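August 19, 2026
Buchanan bench, workstation assembly by teleop

Second session on the Dell workstation task, and I am so much happier with it than I was with the first one. The parts tray sits next to the open chassis, the operator drives the arm from the leader handles, and everything gets recorded through Reltia. Writing this down while I still remember which settings I touched.

Wrist camera views, one over the parts tray and one over the open chassis:

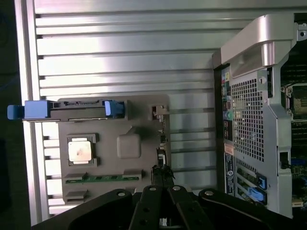
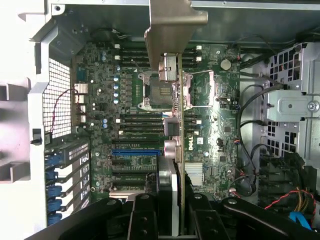 Biggest change today was the motion scaling. We had been running 1:1 because it feels natural when you first grab the handles, but anything that has to line up with a slot turns into a fight with your own wrist tremor. I set the fine mode to 3:1 on the foot pedal and left the coarse mode alone. Coarse to travel, pedal down, fine for the last bit. It took me two tries to stop stomping on it at the wrong moment and after that it felt great!

Pedal state is now logged as its own channel (it wasn't before, sorry). I'd like to see whether the policy picks up the slowdown near the slots by itself or whether we should feed it the mode as an input. My bet is that it picks it up, but I've lost that bet before.

Memory module: grab it by the short ends, never by the face. With the fingers on the face you can't see the notch from the wrist camera and you end up guessing. Approach tilted, touch the far end first, then level out and push. The push needs more force than feels polite. Force limit went up a notch in the Willosov config, file is committed.

Processor: still not recording this one with the gripper. The recess in the tray is nice and square, but lifting straight up from it with flat fingertips makes me nervous, and a dropped CPU on socket contacts would end the week. Waiting on the suction tip from Horkero. Until then the episodes skip it and start with the drive or the memory.

Hand guiding vs. remote: did a short block of kinesthetic demos too, arm in gravity comp, me pushing it around by the elbow. Lovely for big moves like tray to chassis and back, and much faster to teach. Useless down inside the case, my own hand blocks the wrist view in half the footage. So those demos are for the transfer segments only and I tagged them that way.

Annoyances
– time sync drifted after lunch, fixed by restarting the recorder. Check the offset before every block.
– sleeve brushed the e-stop. Roll up your sleeves.
– pauses. I stop to think with the pedal down, and the idle trimmer leaves those in. Needs a threshold for fine mode.

Target is still 1,000 clean episodes by October. At the pace of this afternoon that looks very doable, which I would not have said last week.

Next: shift the tray between episodes so we don't teach it one fixed layout, and get a second operator on the handles. My habits are all over this data.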